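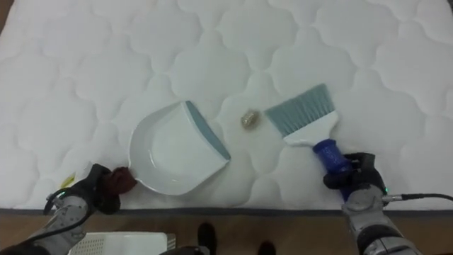

Dustpan, brush and one small crumpled gold-colored bit, on a quilted mattress.

Bare Mattress Questions, All in One Place

I write Calico, a little housekeeping blog, and my inbox fills up with mattress questions every time people strip their beds after the holidays. I used to reply one by one (I love it, but my dinner gets cold!), so I've put the ones I get most on this page. Last updated 16th January.

Why use a dustpan and brush on a bed?
I reach for them when I've got crumbs, foil or little dried bits sitting on top of the quilting. A vacuum is great for dust, but mine swallows earrings too, and with a brush I get to look at what I'm picking up. Keep a set just for the bed if you can. You really don't want the one that does the kitchen floor.

What kind of brush should I buy?
Soft and fairly full. Run it over the back of your hand in the store, and if it scratches, put it back. I also like a dustpan with a rubbery lip because it sits down into the fabric and the crumbs don't sneak underneath. Mine came from Wonen and it's lasted 5 years so far, which is more than I can say for my last three vacuums!

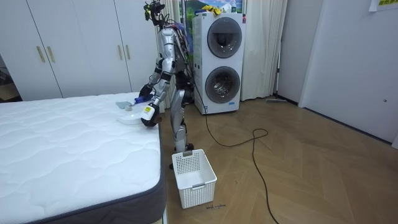 How often should I clean the mattress itself?
I do mine 4 times a year, at the change of season, plus a quick brush-off whenever the sheets are in the wash and I happen to be walking past.

Which direction do I sweep?
With a wavy or scalloped quilting pattern, follow the curve of the seam first so whatever's hiding in the groove comes up onto the puffy part. Then take short strokes toward the pan. Long, dramatic strokes just flick everything onto the floor (ask me how I know).

What about the border around the side?
Everybody forgets it! Go along the piping with the tip of the brush, then wipe the side panel with a cloth that's barely damp. Dark borders hide dust really well, so do it even if it looks fine.

Can I put the mattress cover in the washer?
Only if it zips off and the tag says so. If the quilting is sewn onto the mattress, you're stuck with spot cleaning: a drop of mild soap on a cloth, dab, then dab again with plain water. Leave the bed unmade till it's completely dry, even if that means a nap on the couch.

There's a little clump that won't come off. Now what?
Try lifting it straight up with your fingers or a piece of tape before you brush it. Fuzzy stuff tends to smear into the fabric if you push down on it. If it's gum, a bag of ice on top for a few minutes makes it a lot easier to pick off. 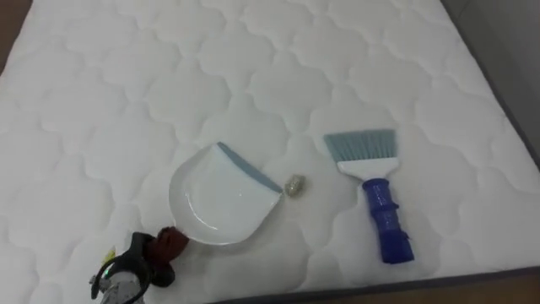 Nechyporuk

Do I sweep before or after baking soda?
Before, and then vacuum up the soda afterward. A brush is hopeless with fine powder.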